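Chapter 4
Bins, Heaps and Loose Parts

4.1 What a Bin Does Not Do

A bin is the cheapest piece of storage equipment a shop can buy, and the claims made for it are large. Catalogs say it keeps parts organized. Trainers say it saves floor space. Managers say it cuts the time spent looking for things. You should be suspicious of all three claims until you have seen some measurements, and in most shops there are none to see.

Consider what a bin is: a floor and four walls. The walls stop parts from leaving. They do nothing to put parts in order, keep two kinds apart, or turn a part the right way around for the next person who needs it. A shelf makes you decide where something goes. A bin lets you put off that decision, and the cost of putting it off lands on whoever has to reach in later.

The story usually told in favor of bins comes from the Goltville parts depot, where Tarek Qaisi replaced most of the open shelving with metal bins one January. The depot reported that putting stock away became much faster. This was true, and it was widely repeated. What got repeated less often was the other half of his count. Over the trial period the staff put away 1,961 parts and picked out 1,576. Of those picks, 57 were the wrong part and had to be returned. No one had counted wrong picks under the old shelving, so we can't say whether 57 is an improvement. Qaisi said so plainly in his own report. The people who quoted him mostly left that sentence out.

4.2 Mixed Contents

Sloping walls are often sold as a cure for untidy bins. The idea is that parts slide down toward the middle, where they are easy to reach. Some do. A long block may just as well come to rest against the foot of a wall, standing nearly on end or lying flat along it, and a part pressed against sheet metal is hard to get hold of from either side. The slope makes the opening wider than the floor, so it helps your arm get in. Whether it helps you pick anything up is a separate question.

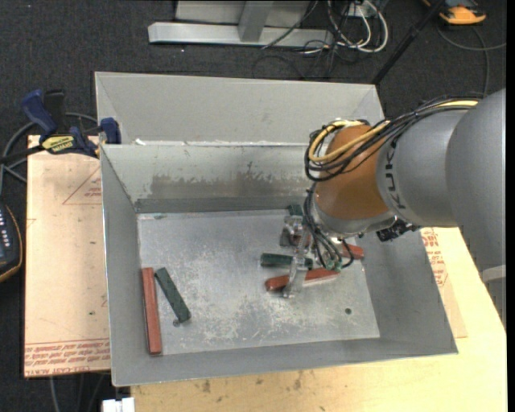 Color is the second cure on offer. Paint one kind of part red and another green, the argument goes, and the two can share a bin without trouble. Color does help you tell parts apart once you can see them. It does not help with a part hidden under another part, and it doesn't make a crossed pair any easier to separate. It also assumes that everyone who reaches in sees red and green as different colors. A fair number of people don't, and a shop that relies on this one pair has made a poor choice.

The Kornari workshop tried the color method with 1,086 blocks in two sizes. Sorting went well while the bins were nearly empty and got worse as they filled. The workshop blamed the paint. A simpler explanation is that a shallow layer of parts is easy to search and a deep heap isn't, whatever color it happens to be.

4.3 Wear and Dirt

Metal bins have a reputation for lasting forever. The walls may. The floor takes the knocks, and scratches and cloudy patches are common on any bin that sees daily use. Most of this is harmless. Stains deserve a closer look, but be careful about what you conclude from them. A brown mark on gray metal could be rust, old oil, or something that dried there long ago, and you can't settle which by looking. Wipe it, then check whether it comes off on the cloth.

Before you accept any advice about bins, including the advice in this chapter, find out how full the bins were, how many kinds of part they held, and who did the counting. The next section applies these questions to the Sani method, which promises to sort any mixed bin in a single pass.

Terms used in this chapter: heap, layer, mixed bin, pick, wrong pick.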